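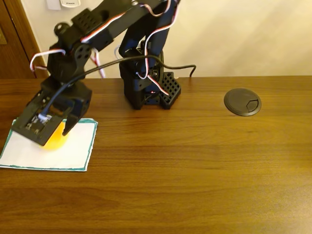 Trinidad Enriquez asked under my last post whether it makes sense to refinish an old desk when a new one costs less than the supplies. Fair question. I'll answer it here because the reply got long.

Supplies for the last desk came to 98 dollars. That covers stripper, sandpaper in four grits, stain, a quart of wiping varnish and a box of rags. I already owned the sander and the scrapers. If you have to buy those too, the math changes.

A new desk the same size at the Plivside outlet was 136. It was particleboard with a printed top. You can't sand that when it gets a ring on it. You live with the ring.

So the gap is 38 dollars and two weekends of work. If you don't enjoy the work, buy the desk. I mean that. Plenty of people start one of these and end up with half a stripped drawer in the garage for three years.

Before you buy an old desk, pull a drawer all the way out and look at the joints. Dovetails or a decent rabbet, fine. Staples and hot glue, leave it there.

Then look at the edge of the top. If the grain on the face carries over the end as end grain, it's solid. If you see a thin layer with something different under it, it's veneer. Veneer can still be refinished but you get one careful sanding, by hand, and you stop early.

Smell the drawers. Smoke comes out with time and shellac. Mouse mostly doesn't.

Someone else asked about stripper. I use the slow citrus kind from Rudd Hardware. It takes most of a morning under plastic wrap. The fast stuff works faster and I don't like being in the room with it.

If the old finish might be from before the late seventies and there's any paint on it, test for lead first. The swabs are cheap. Don't dry sand it until you know.

Grits: 80 only where there's damage, then 120, 150, 180. Stop at 180 if you're staining. Go finer and the stain has less to hold on to and comes out pale. I learned this on my sister's nightstand, which is still two colors.

Wipe with mineral spirits before you stain. It shows every scratch you missed. You will have missed some. Mine are always across the grain near the ends, where I turn the sander around.

Stain. I went with the reddish brown from Flidolby, one coat, wiped off after five minutes. The can says fifteen. At fifteen it was close to purple on the test board, so use a test board. The underside of the top works if you don't have scrap.

Flidolby changed the lid on the pint cans in May and the new one doesn't reseal. I moved the rest into a jar.

Varnish: four thin coats, a day apart, light rub with a gray pad between. Oil-based. Water-based dries faster and is fine for shelves. On a desk where you set down a hot mug every morning I'd take the oil.

Lay rags flat outside to dry, on concrete, one layer. Don't ball them up and don't put them in the trash wet with oil. They heat up on their own and that's how garages burn.

Let the top cure before you put anything heavy on it. I wait nearly a month. My neighbor in Prillberg put a monitor on his after 2 days and the rubber feet left marks he had to sand out.

Hardware goes in warm water and dish soap overnight. Skip the brass polish if you like them dark. Label the screws by drawer.

The Prillberg reuse center says it took in 500 desks last year, mostly from offices and a school that closed. They're open until 4 p.m. and the big stuff is in the back building, past the doors and sinks. Bring a tape measure and measure your stairs before you go.

Next up is a bookcase with a bad shelf. I'll post when I've figured out what to do about the shelf.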